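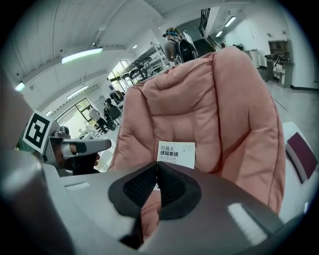 Something pink, quilted and puffy.

An evening with the author of "The Long Porch"

Oct 26, 2026 | By Darren Hebden
4 min read

Well, friends, we finally have an author for the fall evening, and I am so pleased I have been telling strangers in the checkout line. Ruth Adeleke is coming to Moltavham to talk about "The Long Porch," her history of the small-town lecture halls that used to bring speakers, singers and the occasional magician to places with one hotel and a feed store.

If you came to the spring talk in May you will remember how hot the upstairs room got, and how we ran out of chairs well before the introductions were over. We have moved to the Lernis Theater on Teltden Street, where there are 342 seats, a proper sound system and a lobby big enough to stand around in afterward (which, let's face it, is half the reason many of us go out in the evening at all).

I read the book in two sittings, with a break for supper. My favorite chapter follows a single season in one river town, when 17 speakers came through in one summer and people argued about every one of them at the barber's, at church and over the fence. One man gave a talk on the moons of Jupiter and was asked back six years running. Adeleke found a farm wife's diary that mentions him every time, and by the last entry she has started correcting his figures! I won't spoil how that story ends, but I did read it out loud to my sister over the phone.

Adeleke will speak for nearly an hour and then take questions, and she has told us she likes the odd ones best. If your grandparents had a story about a traveling lecture or a tent show, please bring it along. She is still collecting them for a second book and would be glad to hear yours, even if you only know the middle part.

Tickets are $47 for a pair, and that includes one signed hardcover to share or squabble over. Single tickets are available at the box office only. Books will be handed out at the table to the left of the coat check, so please have your name ready, and do pick yours up that night as we can't mail them. Doors open at 6, and the talk begins an hour later. The side entrance has the ramp, and the ushers there will walk you to your seat if you'd like the company.

There will be coffee and, I am promised, lemon bars. Last time I got to the dessert table too late and have been sore about it ever since, so if you see me hurrying through the lobby, please wave and let me by.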